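Pad notes, second batch: pigment, thread and where the cut stops closing

The first Kernis pad lasted longer than I had planned for, so these notes come later than the last set suggested. I have been keeping a log of every stitch put through a practice pad in the back office, with the pad, the thread, the bite distance and whether the edge tore. The log stood at 1,099 entries when I closed it at the end of July. Most of the entries are dull. The ones that are not are mostly about pad wear and thread handling, and those are the two subjects below.

Readers who came for the older posts about knot types can find them in the archive. I have nothing new on knots.

The pads

A practice pad for suturing is a slab of synthetic material with a skin layer that resists the needle and a softer layer underneath that does not. Some have a mesh between the two. The mesh is what holds a stitch under tension, and without it a pad tears as soon as a beginner pulls up on the thread, which all beginners do.

I order from Kemppainen, who sell the Kernis pad both precut and blank. The precut version has straight wounds, an oval, and one shape I have never found a use for. I prefer the blank. A precut wound is molded, so its edges are rounded and sit slightly apart, and it closes more easily than a cut made with a blade. Anyone who has only practiced on molded wounds will take bites that are too shallow on a cut one.

My cuts are made with a new number 10 blade, in one pass, with the pad pinned at the ends. A second pass gives a stepped edge. If the first pass did not go deep enough I leave it and cut again elsewhere on the pad.

Pigment

Halina Pawlak, who taught me to close a wound in the first place, paints hers red. I resisted this for a long time as decoration. She was right and I have changed over.

The reason is contrast. On an unpainted pale pad the line of the cut is a hairline, and under a desk lamp the needle entry point is hard to judge against it. With a red band over the cut, the slit reads as a darker line inside a lighter one, and the outer border of the band works as a bite guide. I paint the band so that its border falls 6 mm from the cut on each side and place the needle just inside it. After a few evenings the guide is not needed, but the contrast still is.

Acrylic ink is what I use. Three things to know about it:

It has to go on before the cut, or it runs into the slit and glues the lips together as it dries. I lost a good cut this way.

It spreads. Whatever the skin layer is made of, it takes up some of the color, and a pink haze appears outside the band over the next days. The haze tends to be worse on the side where a gloved thumb has been resting. It has no effect on how the needle passes.

It does not come off. Alcohol lifts the surface gloss and moves the pink further out. Treat a painted pad as permanently painted.

Gloss varnish over the ink is optional. It makes the lips of the cut catch the light, which helps in seeing whether one lip has risen above the other. That fault is called a step-off, and on a matte pad I miss small ones. I now varnish every pad.

Thread

Two threads, both bought on spools from Hurnus, both sold for training only.

The gray is a twisted thread. It holds the curve of the spool, so it stands up off the pad in slow waves and has to be drawn straight between two fingers before use. Its advantage is that it is easy to see against a pale surface and easy to pick up. Its disadvantage is that it untwists at a cut end, and a frayed tail catches on the previous stitch.

The white is braided and heavier. It lies flatter, grips itself well in a knot, and drags through the pad noticeably more than the gray. The drag matters. With a braid, the last part of the pull tends to come through in a jerk, and a jerk is what tears an edge. I pull it through with the free hand flat on the pad beside the exit point.

Kofi Akpalu uses the braid for everything and tells me that the drag is good training. I use the braid for stitches that will stay in a pad for a while and the gray for stitches that will be cut out the same evening. On white thread against a white pad I have misjudged slack more than once, and the log has the entries to prove it.

Needle position

The needle should be held a little behind the middle of its curve, with the jaws of the driver at right angles to it. Everyone writes this down and then grips the needle at the very end, where the thread is attached, to get more reach. A needle gripped there rotates under load and enters the pad at a slant. The slant is invisible from above until the stitch is pulled up and the lips slide along each other.

My correction for this is slow and works. Set the tip down on the band, stop, check that the needle stands square to the surface, then turn the wrist. The stop is the useful part. I still skip it when I am tired, and the entries made after 10 p.m. show it.

A note on marking the pad. Once several cuts have been made in one piece, and the piece has been turned around a few times, it becomes unclear which lip is which in the log. I use any fixed blemish as a landmark. On the current pad it is a brown spot, and the lip nearer to it is recorded as upper. This saves writing on the pad, and marker ink travels further than acrylic does.

Where the cut stops closing

A lip that has been stitched many times stops holding. The holes join up, the skin layer lifts, and the edge curls. I used to retire a cut on appearance. Now I go by the log, and the number I have settled on for a Kernis blank is 200 passes per cut, counting both lips. Beyond that, tears go up sharply, and from then on the log measures the pad and not the hand.

The first sign comes earlier. One lip begins to bulge over the other with no stitch in it, and pressing it down does not help. That lip will need a slightly deeper bite than its partner for the rest of its life. On the current pad it is the upper one. 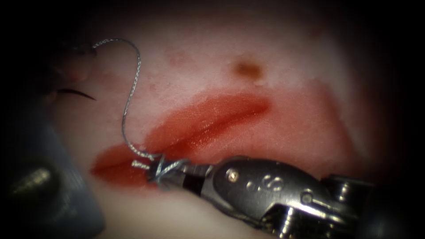
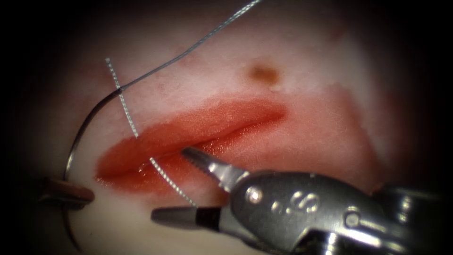
Same pad in both, with the darker line of the cut inside the red and the brown spot that marks the upper side. The white strand crossing the cut in the second one is the braid; the gray running up from the needle is the twisted thread.

Storage and cleaning

Pads go back in the bag they came in, with talc, flat, one per bag. Two pads stored face to face will exchange color. I found this out with an unpainted blank that now has a faint mirror image of its neighbor on it. It stitches normally.

Cut thread ends should be picked out before storage, including the short ones inside the cut. A buried end is stiff enough to deflect a small needle, and the deflection feels exactly like a needle going blunt. I replaced two perfectly good needles before I looked inside the slit with a magnifier.

Washing is lukewarm water and dish soap, no brush. Let the pad dry standing on its long side so that the cut hangs open a little. Talc goes on only when the inside is dry, or it cakes.

Needles get wiped and put in a magnetic tin. Mine came from the hardware store in Atosholm and was meant for screws. The magnet is stronger than it needs to be and pulls a needle out of the driver if the tin is open nearby, so it now lives on the shelf behind me.

Open items

I have one sheet of the thicker Kernis blank left and want to cut a curved wound in it — nothing elaborate, a shallow arc — to see whether the spacing on the outer lip can be kept even by eye. Halina says it can. I expect to need a paper template for the first few.

The Hurnus spool of gray is nearly finished, and Kemppainen has it on back order. If anyone has tried the next size down on these pads, I would like to know whether it cuts through the skin layer under tension. Comments are open, and the mail address is the same as before.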